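Progress report to the Urnmont Fund
Project: Learning utensil handling from hand-held gripper demonstrations
Grantee: Sastwood Robotics Group
Prepared by: Arvid Forsberg, project lead
Period covered: second project period, ending in November

Summary

The project is on schedule except for the evaluation on the second arm, which has slipped by one month. We now have more than 600 usable demonstrations of picking and sorting utensils in home kitchens. A first policy has been trained on them and tested on our own arm. Spending is within the approved budget and we are not asking for any change to it.

Work on data collection

The task set agreed with the Fund covers spoons and chopsticks of different sizes and materials, picked up from a counter and put into a holder. We chose these items for the second period because the first-period policy did poorly on thin objects. It closed too early on chopsticks and tended to push metal spoons along the surface before getting hold of them.

All demonstrations are recorded with the hand-held gripper. The operator works in a real kitchen with the household's ordinary things left in place, and the wrist camera is the only sensor used for training. Operators are asked to vary the starting layout between takes, including layouts where one utensil lies across another. Crossed items are the hardest case we have, as the gripper has to pick the upper one without dragging the lower one along.

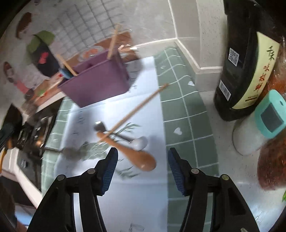 Changes to the recording protocol

We made 2 changes during the period.

First, the surface under the utensils is now varied on purpose. In the first period nearly everything was recorded on bare countertop, and the policy had learned more about the countertop than we wanted. Operators now also use cutting boards, mats, cloths and sheets of paper, including paper with writing on it.

Second, we set an upper limit on hand speed. Engebretsen, who handles data processing for us, found that fast wrist turns gave frames too blurred for the tracking software to follow. In the first batch of the period, 33 takes had to be thrown out for this reason. The operator software now beeps when the limit is passed. Some blur is still present in the accepted takes and we have decided to keep it – the arm's own camera blurs as well when it moves, and training only on sharp frames made the results slightly worse. 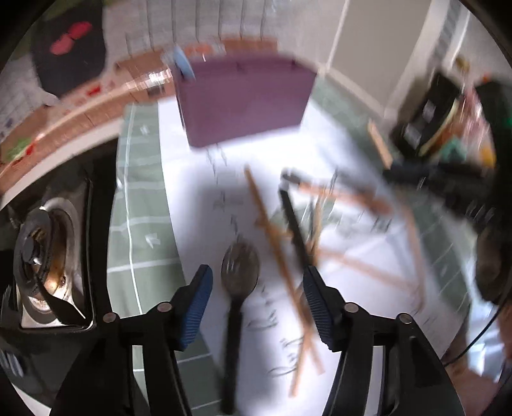

Gripper view with a spoon on a paper sheet, open fingers on either side. Motion blur makes the writing on the paper unreadable.

Results so far

The trained policy picks up single spoons reliably on every surface type we have tested. Single chopsticks are clearly better than in the first period, though the policy still misses when the chopstick lies nearly in line with the fingers. Crossed utensils remain the weak point. The usual failure is that the arm stops above the crossing and does not commit to either item. We think this comes from operators disagreeing about which end to approach from, and we are relabeling part of the data to check.

Placing into the holder works when the holder stands upright in clear view. We have not yet tested it with the holder partly hidden.

Delays

The evaluation on the second arm depends on an adapter plate from Dronetti. The first plate did not fit our finger mount and a new one is being made. We have used the time to write the evaluation scripts, so testing can start once the part is installed.

Plans for the next period

– Record in 8 further kitchens, with priority on crossed and touching utensils
– Finish relabeling the approach direction and retrain
– Run the full evaluation on both arms
– Send the Fund a draft of the data set documentation for comment

Questions about this report can be sent to Arvid Forsberg at the project office. The expense statement is attached separately.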